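Join the Barkport Sleep and Snoring Study
Call for participants – adults 47 and up

Do you wake up tired even after a full night in bed? Has anyone ever told you that you snore, gasp or go quiet for a few seconds while you sleep? We would love to hear from you!

The Barkport Sleep and Snoring Study is looking for 100 adults in Barkport, Trirdale and the towns between them. We want to learn how people with untreated snoring feel and function during the day, and whether a simple evening routine makes any difference to how they rest. Our first round drew mostly people from the Barkport side of the river, so we are especially eager to sign up folks from Trirdale this time.

Sleep apnea is easy to miss. A lot of people put their tiredness down to age, work or a bad mattress and never bring it up with a doctor. We think it deserves a lot more attention than it gets, and this study is our small part in that.

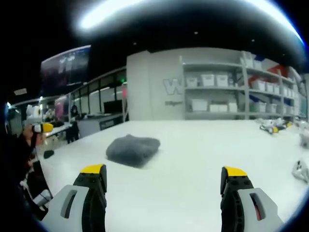
Who can take part

You can join if you are 47 or older, live within driving distance of either town, and have snored at least three nights a week for the past six months. You don't need a diagnosis. A bed partner or housemate is welcome to fill in the short companion form, but you can also take part if you live alone.

We can't include people who already use a CPAP machine or a mouth guard for snoring, people who work night shifts, or anyone who is pregnant. If you take sleeping pills, call us first and we'll talk it through – some are fine and some are not.

What you would do

You'll come in for one visit of 59 minutes (yes, we timed it, and that includes parking). We'll measure your height, weight, neck and blood pressure, ask about your sleep, and show you how to wear a small finger sensor at home. You wear the sensor for seven nights. Each morning you write a few lines in a paper diary, and for the second half of the study you follow one of two evening routines, picked by chance. Neither one involves medicine.

After six weeks there is a phone call, and after that you're done. If your readings show anything you should talk to a doctor about, we'll tell you promptly and send you a copy to take along.

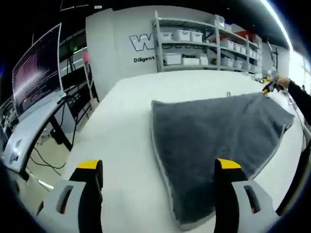 A dark gray fleece towel on a white tabletop, with one corner held by a gripper.

What you get

Everyone who finishes receives a gift card for $100 and a plain-language report of their own sleep readings. Bus fare is covered from both towns. Visits run from 7 a.m. to 6 p.m., and the early slots go fast!

Your privacy

Your name is kept apart from your readings, and you can leave the study whenever you like without giving a reason. Leaving won't affect any care you receive.

How to sign up

Pick up a form at the Baek Building front desk in Barkport or at the Clirdale Street branch library in Trirdale. Fill in the first page only and drop it in the box marked SLEEP. We'll call you back within a week to go over the questions and find a time. Sign-up stays open through April, or until all the places are taken.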